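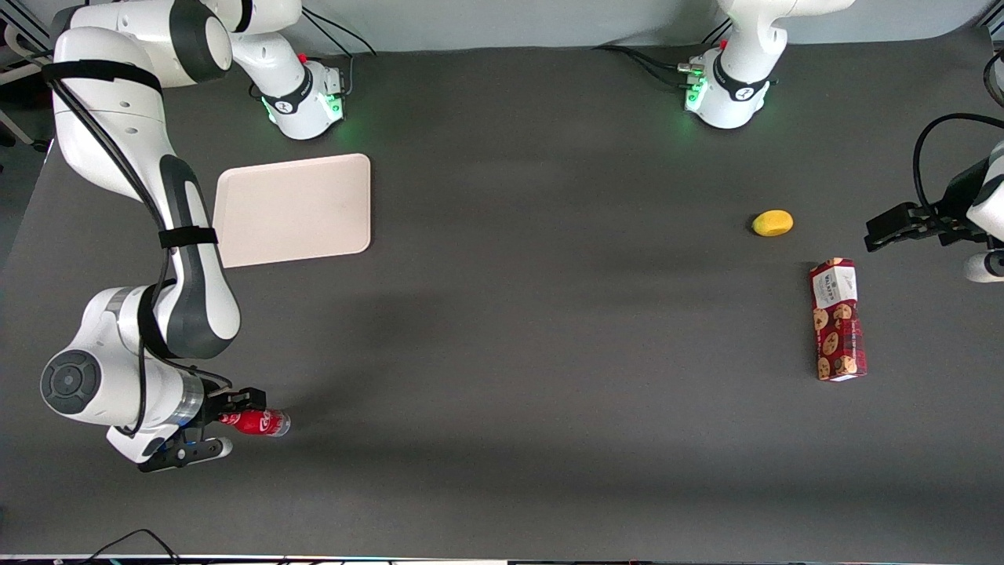
Small Coca-Cola bottle, red label and silver cap. Table mat: dark grey, matt.

Bench Assistant (Small Containers), Panicker Packaging Trials, Trarthorpe

Reference: 433
Hours: 18 per week, part time
Contract: fixed term, 12 months
Closing date: August 1, 2025
Start: September

The post

Panicker Packaging Trials tests how small drinks bottles and similar containers behave when they are picked up, turned, laid flat, stood upright and packed. The bench assistant prepares items for each trial, sets out the table, records the condition of every item before and after use, and returns stock to store.

The post is based in the table room on the ground floor of the Primarov Building, Trarthorpe. It cannot be done from home.

The stock

The reference store holds 2,791 items. Most are small bottles with printed labels and screw caps. The remainder are cartons, jars, tubs and tins. Each item has a number in Bakitora, our stock register, and is booked out and in under that number. Branded items are bought from ordinary shops and are kept with their original labels and caps. Items with torn labels, dented sides or scratched caps are moved to the worn shelf and are not used for reference work.

Main duties

Book items out of the store against the trial sheet.
Check label, cap and body of each item and enter any marks in Bakitora.
Wipe the table mat before the first trial and after any spill. Only plain water and the supplied cloths may be used on the mat, as polish leaves a shine that affects the trial photographs.
Set items at the start positions given on the trial sheet, lying or standing as stated.
Check that caps are fully closed before a bottle is laid on its side.
Make up transit boxes. A full box must not weigh more than 12 kg.
Replace worn items and retire their numbers.
Report missing stock the same day.

A normal trial sheet covers 300 placements. The pace is steady and the work is repetitive. Accuracy matters more than speed, and a sheet may be carried over to the next shift if it is not complete.

What we ask for

Essential:
Careful record keeping, with clear handwriting for paper sheets.
Able to tell apart labels of similar colour. A short colour vision check is part of the interview.
Able to stand at a table for up to two hours, with breaks.
Able to lift a 12 kg box from floor to table height.
Basic use of a spreadsheet.

Desirable:
Earlier work in a stockroom, shop, packing line or test laboratory.
Experience of writing up faults so that another person can find them.

No degree is needed. Training in Bakitora is given in the first two weeks.

Pay and conditions

Pay is on grade 3 of the company scale, paid monthly. Annual leave is 25 days plus public holidays, reduced in line with part-time hours. Shifts are mornings or afternoons and are agreed a month ahead. Flat, closed shoes are required in the table room. Food and drink may not be taken in, and stock items may not be opened or drunk. Lockers are provided in the corridor.

How to apply

Send a CV of no more than two pages and a covering letter of one page, quoting reference 433. The letter should give one instance of a record or stock count you were responsible for and how errors in it were found and put right.

Shortlisted applicants will be asked to attend a 40-minute interview and a 30-minute bench exercise. The exercise consists of checking a tray of bottles against a list and noting any differences. Travel costs within the county are repaid on receipt of tickets.

Applications received after the closing date will not be read.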